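Sorting the book table

By Zainab Onuoha
May 11, 2025 · 3 min read

I've been promising myself since April that I'd deal with the books, and this week I finally got stuck into it! The plan was to start with five, cover anything that needed covering, and get the little wooden shelf back to being a shelf for books (it spends most of its life collecting mail and odd buttons). I love this spot by the window, so I set up there and let the kettle go cold more than once. My favourite find was a Mira Grant I'd completely forgotten owning, teal cover, pretty well loved by now.

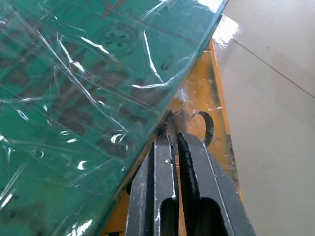 The round "INFECTED" stamp, through all that crinkly plastic.

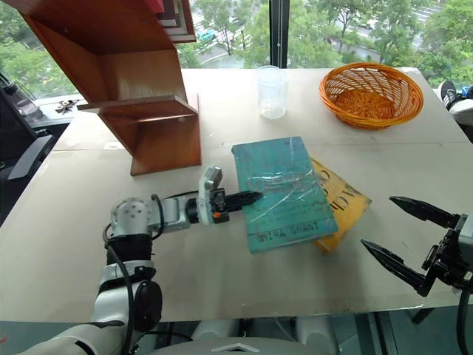

Mira Grant on top of the yellow one, and the orange basket in the back corner.
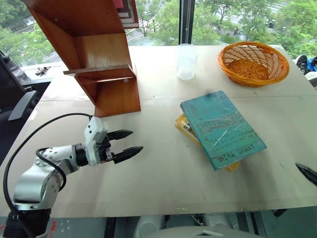

Reddish-brown shelf and the clear cup, by the window.

I'm still torn about the order. Colour looks gorgeous for a day and then I can't find anything, but by author means the tall ones end up beside the tiny ones and it bugs me every time I walk past. My sister votes for colour. She also still has my copy of Zorkwood, so her vote counts for half. The cookbooks are next, once I've worked up the nerve!

3,832 views · 100 shares · 5 comments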